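작업 노트 / 11월, 금요일 오후

제습제 비교, 중간 정리

지난번 회의에서 Harov 실리카겔로 전부 바꾸자는 얘기가 나왔는데, 나는 아직 찬성할 근거를 못 찾았다. 판매 자료에는 흡습 성능이 "월등"하다고 되어 있다. 무엇에 비해서 월등한지는 안 적혀 있다. 온도 조건도 없고 시작 습도도 없다. 그래서 그냥 우리 필라멘트로, 우리 보관 방식대로 해 보기로 했다.

비교 대상은 세 가지.
Harov 실리카겔(지시약 섞인 것)
Welley 점토계 제습제
작년에 쓰다가 오븐에서 재생한 잡다한 실리카겔

마지막 것은 출처가 섞여 있어서 엄밀히는 비교 대상이라고 하기도 민망하다. 그래도 실제로 제일 많이 쓰는 게 이거라 빼면 의미가 없다.

방법

뚜껑 있는 플라스틱 보관함에 PETG 스풀 하나, 제습제 한 봉지, 습도계 하나씩. 제습제는 봉지당 80g으로 맞췄다. 스풀은 같은 로트에서 골랐고, 넣기 전에 저울로 무게를 쟀다. 저울은 분해능이 아쉽지만 새로 살 정도는 아니라고 본다. 습도계는 시작 전에 포화 소금물 위에 같이 넣어서 서로 얼마나 어긋나는지 봤다. 하나는 다른 것들보다 계속 높게 나와서 뺐다. 나머지도 절대값은 믿지 않는다. 같은 습도계의 앞뒤 차이만 본다.
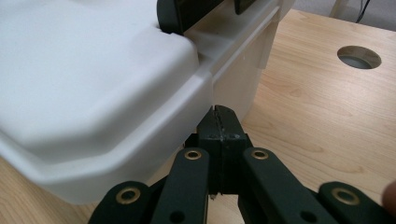 반투명 흰색 보관함. 뚜껑과 몸체가 맞닿는 부분.

보관함 얘기를 먼저 해야겠다. 제습제 비교를 하겠다고 시작했는데 정작 결과를 좌우하는 건 뚜껑 쪽이 아닌가 싶다. 고무 패킹이 없는 통은 뭘 넣어도 결국 바깥 습도를 따라간다. 시간이 걸릴 뿐이다. 제습제 회사들이 시험 용기를 안 밝히는 게 영 마음에 걸린다. 유리 데시케이터에서 잰 값이면 우리한테는 별로 쓸모가 없다.

확인 삼아 빈 통에 습도계만 넣고 닫아 뒀다. 제습제가 없는 통과 있는 통의 차이를 봐야지, 제습제끼리만 비교하면 통이 새는 양이 다 묻힌다. 이걸 처음부터 안 하고 이틀 뒤에 추가한 건 내 실수. 그래서 대조군은 시작 시점이 다르다. 표에 같이 적을 때 주의할 것.

지금까지 본 것

7일째. 숫자만 보면 Harov가 제일 낮고 Welley가 그다음, 재생품이 꼴찌다. 다만 Harov와 Welley의 차이는 습도계끼리의 편차 안에 들어간다. 이걸 두고 Harov가 이겼다고 쓰면 안 된다. 재생품이 뒤처진 건 차이가 좀 더 커서 진짜일 가능성이 있는데, 재생을 제대로 안 한 탓인지 재료가 늙은 탓인지는 구분이 안 된다. 재생 직후 무게 기록이 없다. 누가 했든 다음부터는 적어 둡시다.

스풀 무게 변화는 저울 분해능 근처라 해석하지 않겠다. 출력해 보면 안다는 의견도 있는데, 실 늘어짐은 온도와 리트랙션에도 민감해서 습기 지표로 쓰기에는 허술하다. 같은 G코드, 같은 노즐, 같은 날에 뽑는다는 조건이면 참고 정도는 하겠다.

지시약 색도 너무 믿지 말 것. 색이 바뀌는 구간이 넓고, 봉지 바깥쪽 알갱이가 먼저 변해서 겉만 보면 다 쓴 것처럼 보인다. 봉지를 뒤섞고 나서 다시 보면 인상이 꽤 달라진다. 무게를 재는 쪽이 낫다.

비용

Harov는 봉지당 2000원, Welley는 그보다 싸다. 봉지 하나로는 큰돈이 아니지만 보관함 전체를 바꾸고 주기적으로 교체하면 얘기가 다르다. Harov는 재생이 된다고 하니 몇 번까지 되는지가 핵심인데, 제품 설명에는 "반복 사용 가능"뿐이다. 몇 회인지 물어봤고 답은 아직 없다. 답이 와도 조건이 안 붙어 있으면 직접 돌려 보는 수밖에 없다.

패킹 테이프를 뚜껑 둘레에 붙이는 게 오히려 싸게 먹힐 수도 있다. 창고에 Grabner 발포 테이프가 거의 198cm 남아 있다. 통 하나 두르고 조금 남을지 모자랄지 애매한데, 둘레를 재고 자를 것. 지난번처럼 모서리에서 이어 붙이면 그 틈으로 다 샌다. 이음매는 긴 변 가운데로. 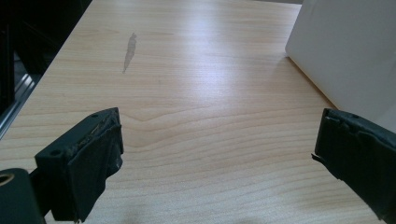

다음에 할 것

통을 서로 바꿔서 다시 한 번. 제습제 효과인지 통 차이인지 이걸 안 하면 모른다.
대조군도 같은 시각에 시작한다.
재생은 오븐 온도, 시간, 전후 무게를 모두 적는다. 오븐 다이얼 눈금 말고 따로 넣은 온도계 값으로.
패킹 테이프 두른 통 하나, 안 두른 통 하나. 제습제는 둘 다 Welley로 통일.
습도계 읽는 시각은 오전 10시로 고정. 오후에 읽은 값은 실내 온도가 올라가 있어서 섞으면 곤란하다.

구매 요청은 보류. Zeltstead 작업 건에 들어갈 PETG는 어차피 출력 전에 건조기를 돌리니까 제습제가 늦어져도 일정에는 영향 없다. 건조기 돌린 뒤 얼마 만에 다시 습기를 먹는지도 재고 싶은데 그건 따로 페이지를 만들겠다.

메모: 빼놓은 습도계는 서랍에 다시 넣지 말 것. 라벨에 X 표시해 뒀음. 건전지 문제일 수도 있어서 월초에 갈아 끼우고 한 번만 더 본다.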